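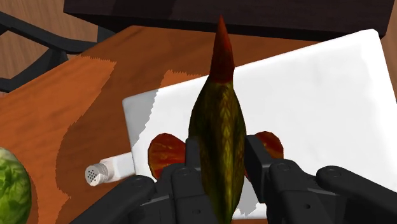
Vukura held-flag fault

Reference > Robotics > Simulation > Known faults

The Vukura held-flag fault was an error in the Vukura tabletop simulator that caused it to report an object as held by the gripper when only one fingertip was carrying load. It affected tasks that used the two-finger Grerka gripper model. Results produced while the fault was present counted some dropped objects as successful picks, and control policies trained on those results tended to lift too soon.

The fault was found at the Oltcombe robotics laboratory by Gheorghița Pascu, who was comparing simulated lifts with lifts on a physical arm. It was corrected in a December release.

Background

Vukura scenes place a robot arm at a furnished table with food and kitchen items on it. A typical task asks the arm to pick up a named item, such as a fish or a potato, and put it somewhere else. The simulator runs 500 physics steps per second of simulated time. At each step it sets a yes-or-no value, called the held flag, for every object that can be picked up.

The flag was meant to turn on when both finger pads pressed on the same object with at least a set minimum force. Scoring used the flag. So did the lift controller, which waited for it before raising the wrist.

Cause

Each pad of the gripper model is made of two contact shapes, a flat face and a blunt corner. In the faulty version the contact list was sorted by object before it was sorted by finger. If the face and the corner of one pad touched the same object, the check saw two contacts and treated them as coming from two pads. The second pad could be clear of the object and the flag would still turn on.

Boxes and other flat-sided items seldom set off the error, as both pads usually reached them within a few steps of each other. Long, tapered and curved items were affected more often. The fish was the worst case. Its body swells in the middle and narrows toward the ends, and a pad that met the swelling at an angle could touch it with face and corner together.

A second error made the first one harder to notice. Once on, the flag stayed on for 12 steps after contact was lost. This delay had been added to stop flicker in the display, but the scoring code read the same value. An object that slipped at the end of a trial could still be scored as held.

Discovery

Pascu noticed that the physical arm dropped items the simulator had marked as safe. At first the difference was put down to friction, and the friction values for the pads were lowered. This reduced the number of drops on some items and raised it on others, and the change was later undone.

The team then reran the fish, cabbage and potato tasks from the Sachdeva test set and recorded pad forces separately from the flag. Of 2644 trials scored as successful, 111 had no load on one of the two pads when the lift began. Most of these involved the fish. The recordings also showed that the arm began its lift on the very next step after the false flag, with the fingers still closing.
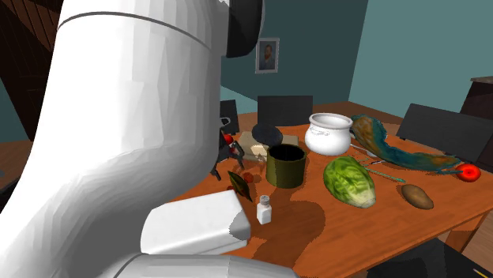
Simulated table in Vukura with the white arm at left. The black gripper reaches down behind it.

Safety effects

No injuries were reported. The main concern was the transfer of trained policies to real arms. A policy that had learned to lift early would raise a poorly gripped item and then speed up, as it had been rewarded for short trial times. In one test at Oltcombe a rubber fish left the gripper during the lift and struck the inside of the guard screen. The arm finished its motion with the gripper empty - the controller had no reason to stop.

The laboratory halted transfers from the affected version and set a lower wrist speed for policies already on hardware. It also required a separate force reading from each real finger before any lift above the table.

Correction

The December release groups contacts by finger first and requires load on both pads. The display delay was kept, but scoring and control now read an unfiltered value. Logs from older versions can be rescored if they include contact forces. Logs that stored only the held flag cannot be repaired, and the release notes advise against mixing them with newer results.

Related faults

The flag does not test whether a grip is centered. An object pinched near one end can turn in the fingers while both pads remain loaded, and the simulator still reports it as held. This is listed as a known limit of the Grerka model and was left unchanged in the December release.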